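About Arari

Arari is a shared workshop where members build robot arms and grippers at their own benches. Busisiwe Jacobs started it in a single garage with one kit and a borrowed drill press. We now rent a 1,040-square-foot unit behind the Gristley building and have 21 members.

Most people start with the Duvow, our own gripper design. It has two fingers, a gray housing and one motor, and a first build takes most members 40 hours. 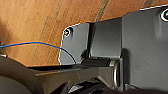
Gripper finger, hinge pin and gray bracket, with the blue wire to the left.

We print the parts here and buy the screws and pins. Members keep what they build. The drawings are in the binder by the door, and you are welcome to change them. The Grgić version, with longer fingers, began as one member's markup on page 15.
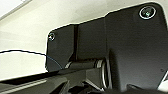 Check the cable before you close up a housing. It needs enough slack for the wrist to turn all the way in both directions. Hex keys are on the pegboard, sorted by size, and go back there at the end of the night.

The shop opens at 6 p.m. Beginners are welcome all year, and the next group build starts in February. You don't need your own tools. Bring safety glasses if you have them, or use a pair from the shelf.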